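Randomized backgrounds in sim: worth it for bin picking?
14 replies · 3 shares
Posted 7/10/22 by gruk_arm

So I finally tried the Grukow recipe, where you swap the table texture, the backdrop and the camera lens every episode and train only on that. I ran 142 episodes of the pick-from-box task. On the plain gray set my policy got 90 percent, and on the random set it dropped a lot at first, then crept back up to nearly the same. One of my renders:

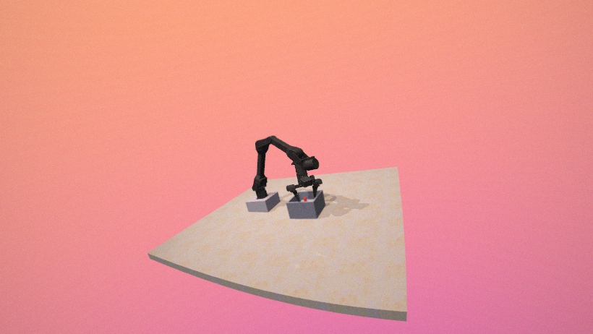 Vol. 12, No. 2

The pink sky is my favorite so far (my kid wants it as a poster!). The bent table edge comes from the lens setting, which I had cranked pretty high.

tinbender
Love it, but I don't buy the result. You tested in sim both times. Try a real arm before you throw out the plain set.

gruk_arm
Fair! Real arm is next, probably in June once I have the lab to myself.

nakham_fan
Disagree with tinbender a bit. We did the same on Nakham and the colors helped, the lens warp did nothing. I'd turn the warp off and rerun.

tinbender
Did you change the lights too? Those mattered more than the wallpaper for us. And that red thing is tiny at this size, I'd check how many pixels your network gets.

gruk_arm
Lights were fixed, oops. Will rerun with those random and post the numbers here.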